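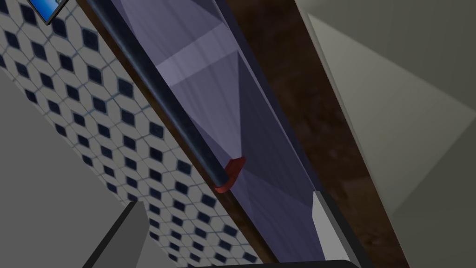
Startseite Hefte Autoren Suche Kontakt

4.2 Übertragung der Simulation auf den Aufbau in der Werkstatt

Der Arm Duson wurde in einer gemeinschaftlich genutzten Werkstatt gebaut, und zwar von zwei Personen an den Abenden und ohne feste Zeiten. Die mechanischen Teile entstanden dort auf der Fräse, die Steuerung wurde zu Hause verdrahtet. Weil der Platz an der Werkbank nicht jeden Tag frei war, haben wir die meisten Bewegungen zuerst in der Simulation vorbereitet. Als Umgebung diente ein Badezimmer, dessen Modell Sólveig Norðdahl erstellt hat.

Das Badezimmer ist für einen kleinen Arm eine schwierige Umgebung. Die Flächen liegen eng nebeneinander, und viele Gegenstände sind dünn und lang. In Abbildung 4 ist die Kamera stark geneigt: Die dunkle Stange mit dem roten Endstück verläuft schräg vor einer violetten Fläche, links davon liegt die Wand mit den blau gemusterten Fliesen. Am unteren Bildrand sind Teile des Greifers sichtbar. Solche Ansichten haben wir im Datensatz behalten, auch wenn sie für einen Menschen schwer zu lesen sind.

Insgesamt wurden 246 simulierte Durchläufe aufgenommen. Von diesen haben wir 18 ausgeschlossen, bei denen der Arm schon am Anfang mit der Wand kollidierte. Die übrigen Durchläufe wurden mit dem Programm Claler in Gelenkwinkel umgerechnet und danach an die Steuerung übergeben. Die Geschwindigkeit wurde für den realen Arm auf 50 Prozent begrenzt -- dieser Wert ist eine Vorsicht und wurde nicht optimiert.

Bei den ersten Versuchen an der Werkbank zeigte sich ein Fehler, den die Simulation nicht enthält. Das zweite Gelenk hat ein Spiel, das bei gestrecktem Arm die Position des Greifers um 5 mm verschiebt. Bergþóra Vestergaard hat deshalb eine Feder aus einer alten Schreibtischlampe eingesetzt, die das Gelenk immer in dieselbe Richtung zieht. Die Abweichung wurde damit kleiner, ist aber nicht verschwunden. Eine Korrektur in der Software haben wir geprüft und wieder verworfen, denn das Spiel hängt auch von der Last ab.

Offen bleibt die Frage der Beleuchtung. In der Simulation verändern sich die Farbtöne auf einer Fläche nur allmählich oder entlang gerader Kanten, in der Werkstatt dagegen flackert die Deckenlampe, und das Licht vom Fenster wechselt mit der Uhrzeit. Die Messungen dazu folgen in Abschnitt 4.3.

Abb. 4: Simulierte Ansicht im Badezimmermodell, Kamera geneigt.

Ähnliche Beiträge
Zestow: eine offene Steuerplatine für kleine Arme
Spielarme Gelenke mit einfachen Mitteln
Die Werkstatt Crichton nach dem Umbau
Kalibrierung ohne Messtisch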